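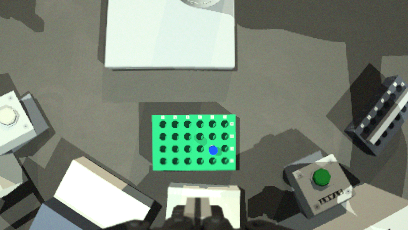
*Attachment A: simulated view from overhead, green rack at centre, Drutico gripper at the lower edge.*

**Ticket 313: Gripper comparison, simulated peg rack cell**
**Opened:** Thursday, August 9, 2018
**Raised by:** Yến Hồ, Vellport
**Assigned to:** Desmond Zamora, Karunaratne simulation support
**Priority:** Normal
**Status:** Open, awaiting customer

### Reported fault

Vellport is comparing the Drutico and Trokmont gripper models in the same simulated cell before a purchase is made. The arm, controller settings and object layout are held constant between the two sets of runs. With the Drutico model loaded, a faint translucent circle is drawn over the green rack, between the second and third rows of pegs and slightly up and to the left of the blue sphere. The customer does not see it with the Trokmont model and asks whether it affects the recorded results.

The customer also notes that the black fingers take up a good part of the lower middle of the view, and asks whether the camera may be raised without invalidating runs already completed.

### Log

**Entry 1 (Zamora).** Attachment A received. Please supply the scene file and the model version for both grippers.

**Entry 2 (Hồ).** Files uploaded. The Drutico set consists of 19 runs and the Trokmont set is the same size. The circle is present in every Drutico run that I have opened so far.

**Entry 3 (Zamora).** Fault reproduced on our side with the supplied scene. Shadows were switched off as a first test. The shadows of the racks and boxes went away as expected and the circle remained, so it is not a shadow. It is also unchanged when the arm is driven by the older controller.

**Entry 4 (Zamora).** The Drutico model file contains a display-only shape on layer 6, left visible by default. The Trokmont file has no such shape. Hiding the layer removes the circle. It has no mass and no contact properties, and the contact logs from a repeated run match the customer's own line for line.

**Entry 5 (Hồ).** Thank you. Contact results will stand. Our image-based scoring does read the camera view, however, and those scores may have been affected.

**Entry 6 (Zamora).** Agreed. Image scores for the Drutico set should be set aside and the views rendered again with layer 6 hidden — the motions themselves need not be repeated. On the second question, raising the camera is permitted, but both sets must then be rendered at the new height. Old and new views should not be mixed in one table.

### Outstanding

- Customer to render both sets again and confirm the camera height chosen.
- Karunaratne to hide layer 6 by default in the October model release (change request 161).
- Ticket to remain open until the new image scores have been received.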